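Notebook, Clarnon bench, Tuesday

Started at 9 with the usual homing routine, and the left arm came up fine on the first go. The right arm wanted two tries. I've written that down three sessions in a row now, so I'm calling it a pattern and putting it on the list for whoever next opens up the shoulder.

Plan for the day was the "pick up and put on the plate" set for Bunda. We owe them 200 good episodes by the end of January and this is the one with soft things in it, which everybody has been putting off (me included). Hard things are easy to teach! You close until the motor current jumps and you stop. Soft things just keep giving, and the current creeps up so gently that you can't point at a moment and say there, that's contact. So the examples have to carry it. If the person driving squeezes differently every time, the model is going to learn mush.

What I settled on, after a lot of fiddling before coffee: come in from the side, put one finger over and one finger under, close slowly, wait a full beat, then lift. No sweeping in from above. The sweeping ones look great on playback and they train terribly, at least they did in the last Jerkaveo run, where half the policy's attempts ended up patting the object on the head.

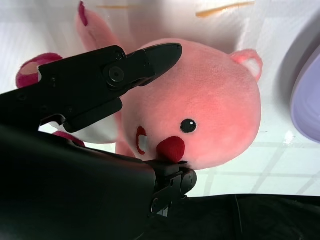
The wrist view is what I want to talk about, as I've changed my mind on it. I used to treat the wrist cameras as a nice extra and do all my checking from the head camera. For the soft set I now go through the wrist video first, every time. With the fingers either side of the face like that, eye and nose sitting right there in the gap, I can judge where the grip is going much better than I can from up top. It also makes a decent rule for the drivers: if you can see the face between the fingers, you're lined up. I put that in the instructions in exactly those words and will see whether it survives contact with other people.

The downside is that the gripper eats half the view. Big black shapes on the left, and whatever is behind them is just gone. I tried a crop that throws most of the hand away and then talked myself out of it again, because I think the model needs to see its own fingers to know how far apart they are. Leaving it full size for now. If somebody wants to run the cropped version as a side by side, please do, the script is in the Flanagan folder and it takes one flag.

The other thing is light. The far side of the wrist view gets washed out, and pale stuff on a pale table is where I'd expect trouble. I took the exposure down one notch at lunch and the afternoon episodes look calmer to me. Don't mix the two batches without the lighting tag! I've tagged mine "am" and "pm", which is lazy but it works.

Some notes on layout. I'd been resetting the table to the same arrangement each time out of pure habit, and when I flipped through the morning's starts they were practically one picture over and over. So from now on the reset is a shuffle: everything moves at least a hand's width, and the toy gets turned to face a new way. It costs extra time per reset and I think it's worth every second. I did 10 in the new style to get the hang of it and the tenth was as quick as the old way.

Keep the plate somewhere in the middle third though. I let it wander out toward the far edge once and the arm had to stretch so much that the elbow warning went off. Episode thrown out, plate moved back, lesson learned. The holes in the tabletop are also worth steering clear of when you place things, as small items can end up sitting half over one and then the pick goes strange.

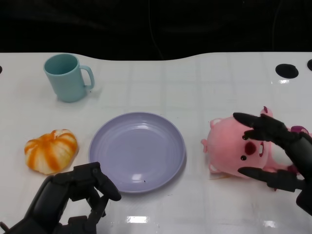
Head camera, right hand on the plush, left hand parked near the plate.

About that parked hand. We've never agreed on where the idle arm should go and it shows in the data. In some of the old episodes it's way down out of view, in others it's hanging over the objects like it's thinking about lunch. For this set I'm asking for it low and to the left, open, close enough to help but out of the way of the pick. The mug and the striped thing can stay wherever they land in the shuffle, they're distractors here and nothing should touch them. If you bump one, stop the episode and mark it bad. Please don't try to save it. Saved episodes have a little hesitation in the middle and the model picks that right up, I've watched it pause at nothing.

Labels: I've gone with "pink plush" in the text prompts. Last month's files have "pink bear" in one batch and "pink pig" in another, and I got to the point of arguing with myself over which was right. Looking straight down at that tooth I'd have said beaver! "Plush" is dull and everyone will type the same thing. Same idea with the plate: "purple plate", please, no lavender, no lilac.

Driver fatigue is real, by the way. My closing speed drifts faster as the day goes on, you can see it in the finger traces as plain as anything. I've started taking a proper break every hour and looking over the last few traces before I go back in. If the closing part looks like a cliff, slow down. If it looks like a ramp, carry on.

Numbers: 100 kept as of this afternoon, so halfway to what Bunda asked for. The big wish list still says 1,000 across all the soft objects, and at this pace that's a long winter. I'd much prefer to do a quick training run on what we have before recording more, to see if the slow close is doing what I think it's doing. Queued one up on the Flanagan machine for tonight, pm batch only.

To do:
Right shoulder homing, see top.
Send the driver instructions around and get someone who hasn't used the rig to try them cold.
Check the clock offset between the wrist and head cameras, it looked a hair off on playback and I may be imagining it.
Decide on idle arm position for the left-handed version, where everything flips.
Wipe the fingertips. I keep writing this one down and walking away.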